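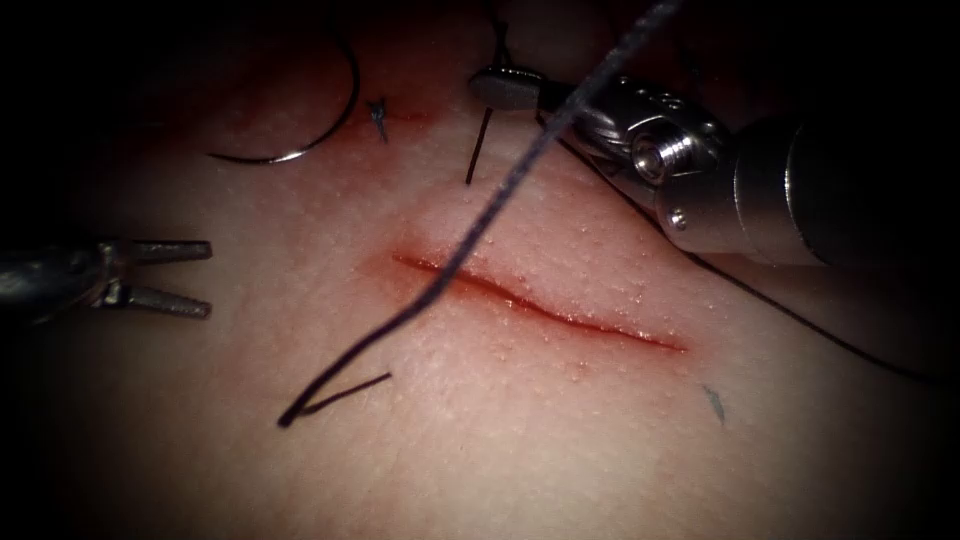
Adjunto 1. Almohadilla de tejido sintético, incisión central con mancha rosada en los bordes.

Incidencia: coloración y humedad alrededor de la incisión
Producto: almohadilla de sutura Skarkia, caja de 12
Abierta por: Siiri Saarela
Fecha: 5 Feb 2025
Estado: en espera del cliente

Compartir (5) · Comentarios (4)

Siiri Saarela
Buenos días. Les escribo en relación con las almohadillas que recibimos del distribuidor Tranent. El color rojo del interior del corte pasa a la superficie clara. En el adjunto se aprecia sobre todo en el extremo izquierdo y en el borde superior. También hay gotitas en los labios de la incisión y en la superficie, más en el centro y hacia la derecha.
Mi pregunta es doble: si la mancha es normal en este material, y si los bordes, que quedan un poco vueltos hacia fuera, todavía permiten practicar el cierre con puntos sueltos.

Pascual Barrientos (soporte)
Hola, Siiri. ¿Con qué humedecéis la almohadilla y cuánto tiempo pasa en la bolsa después? ¿El corte venía hecho o lo hicisteis vosotros?

Siiri Saarela
El corte lo hacemos nosotros, con bisturí. Humedecemos con agua del grifo y pulverizador. Entre una práctica y otra la almohadilla se guarda en su bolsa cerrada — a veces hasta la mañana siguiente. He limpiado una con gasa seca y la mancha se quedó más pálida, pero no desapareció. Con agua y jabón neutro, lo mismo.

Pascual Barrientos (soporte)
Gracias. El pigmento de la capa interior migra si se guarda húmeda. Es un defecto de aspecto y la resistencia al hilo no cambia. Os propongo lo siguiente: secar con gasa sin frotar, dejar la bolsa abierta cinco horas y usar agua destilada. En cuanto a los bordes, prueba a tirar de un punto en el extremo derecho. Si el material se rasga, cambiamos la caja.

Siiri Saarela
He hecho la prueba con otra almohadilla de la misma caja. El punto aguanta y no hay desgarro. Voy a guardar dos en seco, según su indicación, y volveré a escribir con el resultado. Le pido que deje la incidencia abierta hasta entonces.

Pascual Barrientos (soporte)
De acuerdo, queda abierta. Cuando escribas, añade por favor el número de lote, está en la solapa de la caja.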